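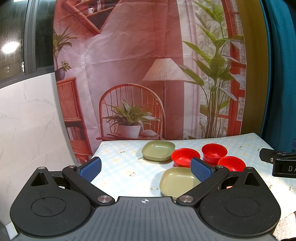
손에 드는 그리퍼로 접시 쪽 접근 중. 파란 핑거패드는 벌린 상태.

식기 정리 데이터 메모. 까먹기 전에 급하게 적음.

지금까지 모은 시연 3313개. 이 중 700개를 따로 빼서 Kusuma로 먼저 학습 돌려봤다. 결과는 애매... 초록 접시는 꽤 잘 집는데 빨간 그릇은 테두리에서 자꾸 미끄러짐. 그릇끼리 붙어 있으면 더 심하고.

처음엔 데이터 양 문제인줄 알았는데 로그 까보니 접근 각도가 너무 한쪽으로 쏠려 있었다. 내 손목 버릇이 그대로 들어간 거다. 그래서 각도 일부러 바꿔가며 400개 추가로 찍고 다시 학습. 그릇 집기 성공률 80%까지 올라옴. 오 생각보다 괜찮은데?

단 배경천 바꾸면 바로 떨어진다. 실내 그림 프린트된 천 하나로만 너무 오래 찍은듯. 식탁보도 하늘색 체크 말고 다른 걸로 바꿔 볼 예정. Tornbridge 쪽 평가 셋으로는 아직 안 돌려봤음. 그건 다음 글에.

잡다한 것:
- 패드 간격 캘리브레이션은 세션 시작할 때마다. 한번 빼먹었다가 오전치 다 버림 ㅠㅠ
- 너무 빨리 움직이면 궤적이 튄다. 천천히, 특히 내려놓을 때
- 실패한 시연도 지우지 말고 라벨만 붙여서 보관

3월 안에 각도별 성공률 표 정리해서 올리겠습니다. 학습 설정 궁금하신 분은 댓글 주세요, 답은 좀 늦을수 있음.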